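Thirumalai Pillai
25 Apr 2019

Thread on moving apartments with a two-year-old lease, a cat and no car. I did it last month, from Stovgate to Ledby, and a few people at work asked me to write down how it went. Long one.

First thing. Read your old lease before you sign the new one. Mine said notice had to be in writing and had to arrive by the first of the month. I had told the landlord in the hallway and thought that was enough. It wasn't. I paid two extra weeks.

If you're in a building run by a management company, email them and also send a letter. They answered my email nine days later. The letter had a stamp on it and that settled the date.

Deposit. I got back all but $129. They kept that for "blind replacement." The blinds were bent when I moved in. I had not taken pictures of the blinds. I had pictures of the stove, the tub, both closets and a scratch on the front door, and no blinds.

So: walk around on day one and film everything, slowly, including window stuff. Say the date out loud while you do it. Email the file to yourself. It takes ten minutes.

Getting quotes. I called three moving companies. One wanted $754 for a one-bedroom going 21 miles. One never called back. The third was a father and son with a box truck who charged by the hour, two hour minimum. I went with them.

By the hour is good if you are packed. It is bad if you are not. I had the kitchen half done when they pulled up and I paid for the son to stand there while I wrapped glasses in dish towels.

Pack the kitchen first, is my advice. Everybody says pack it last because you need it. You need one pan, one bowl and a fork. The rest can go in boxes a week ahead.

Boxes. Don't buy them. The liquor store on Wergate put theirs out by the side door every morning and told me to take what I wanted. They're small, so you can't overfill them, and the ones with dividers are good for glasses.

I also took some from work. We go through a lot of cardboard and it all gets flattened and thrown out anyway. Ask whoever gets the deliveries at your job. Ours was glad to have less to break down. 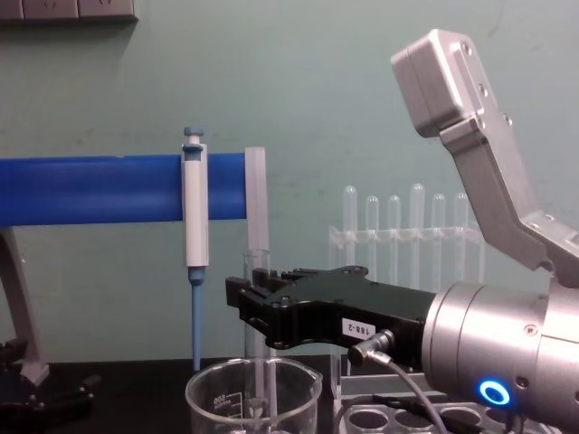 Tape is where you should spend money. The cheap roll split down the middle every time I pulled it. I went through the whole thing on six boxes, then walked back out and bought the good kind.

Write on the side of the box, not the top. Once they're stacked you can't see the top. I wrote the room on two sides and left it at that. A friend of mine keeps a numbered list of everything in every box and I don't have the patience.

The exception is one box marked OPEN FIRST. Mine had toilet paper, a shower curtain, a lamp, phone charger, scissors, coffee, the cat's bowls and a bar of soap. I forgot the shower curtain rings. The curtain was in there and the rings were in a coat pocket, I found them a week later.

The cat. Her name is Rai. She is eleven and has never liked a car. I put the carrier out in the living room ten days ahead with the door open and a towel in it. She ignored it for three days and then slept in it.

On the day, I shut her in the bathroom with the carrier, water and litter, and put a sign on the door. The movers were good about it. Tell them at the start, and tell them again when they come back from a break.

At the new place she went straight into the bathroom again and stayed there overnight. I left the door open a crack before bed. Around four in the morning she was walking up and down the hall yelling. By the second evening she was on the windowsill.

Change her address with the vet and the chip company. Those are two different places. The vet does not tell the chip company. I had assumed they did.

Utilities. Electric was easy, one phone call, they did stop and start on the same call. Gas needed someone home for a visit with a window of 8 to 5. He came at 4:40. I used a vacation day for it.

Internet was the worst part of the move. They said I could keep my plan. Then they said the plan didn't exist in Ledby. Then a different person said it did, but I would need a new modem. I had no internet for 12 days.

If you need it for work, order the internet before you order the truck. They book installs further out than movers do.

Mail. Do the forwarding online and do it a week early. It doesn't cover everything. My dentist, my pharmacy and the library all had the old address and none of their mail made it through. Check your bank, too — mine had the new address on the checking account and the old one on the card.

Not having a car. The bus from Ledby goes every half hour until 7 and then once an hour. I knew that from the schedule. What I did not know is that the stop nearest me is on a hill with no bench and no shelter. Go stand at your stop at the hour you'd be using it before you sign anything.

Same goes for groceries. On the map the store is close. Between me and the store is a four-lane road with one crosswalk, and the crosswalk is the wrong way. I bought a folding cart with big wheels and I use it more than anything else I bought for the move.

Noise. I looked at the apartment at 11 in the morning and it was quiet. There is a school behind it. I don't mind the school, but I would have liked to know. The bell can be heard in the bedroom with the window closed.

Things I should have gotten rid of and moved instead: a box of cables, a broken fan, a bookcase that doesn't fit on any wall here, 2 sets of dishes. I paid by the hour to have that bookcase carried up a flight of stairs. It goes out on the curb in May when the town does bulk pickup.

Things I got rid of and had to buy again: a step stool, a plunger, a trash can.

Total, for people who asked. The movers came in under the first quote even with the kitchen delay and a tip. Add tape, the cart, a vacation day, two weeks of double rent and the blinds. The rent was by far the biggest part of it and I could have skipped it with one letter.

If anybody wants the liquor boxes, I have a stack of them flat in the hall closet. You'd have to come get them.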